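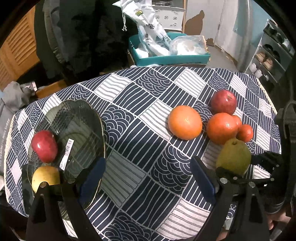

Dresser une table avec des fruits : rapport de projet

1. Sujet

Notre groupe a travaillé sur la présentation des fruits à table dans le cadre du module d'arts ménagers et décoration. La consigne tenait en une ligne : composer une table de fin de repas avec des fruits de saison et de la vaisselle ordinaire. Nous avons commencé en novembre et rendu la table le 5 décembre.

2. Nappe

Deux nappes étaient disponibles, une écrue unie et une bleu marine et blanc à motifs. Nous avons retenu la seconde. Ses carrés inclinés, les uns rayés, les autres remplis d'arcs qui font penser à des vagues, occupent déjà beaucoup l'œil. Aoife Ní Bhriain craignait que les fruits s'y perdent. Le rouge des pommes et l'orange des agrumes ressortent pourtant bien sur le bleu.

3. Assiette

L'assiette est en verre transparent, à bord festonné souligné d'un fin trait doré. Le motif de la nappe reste donc présent autour des fruits. L'étiquette à code-barres collée sur le verre est à retirer avant le service – à l'eau tiède, sans grattoir, pour ne pas rayer le relief quadrillé.

4. Disposition

Une pomme rouge et une poire jaune sont placées sur l'assiette, à gauche. Les agrumes restent à même la nappe, du côté droit, avec une seconde pomme. Nous avions d'abord pensé tout réunir dans un compotier, mais celui de la salle était trop profond et cachait la moitié des fruits.

5. Budget

L'enveloppe était de 17 euros pour les fruits. La vaisselle et la nappe ont été prêtées par l'atelier Hillow.

6. Remarques

Le côté droit paraît plus chargé que le gauche. Une deuxième assiette, plus petite, pourrait recevoir la tangerine et alléger le groupe. Le dossier complet, avec le plan de table, est rangé en salle 258.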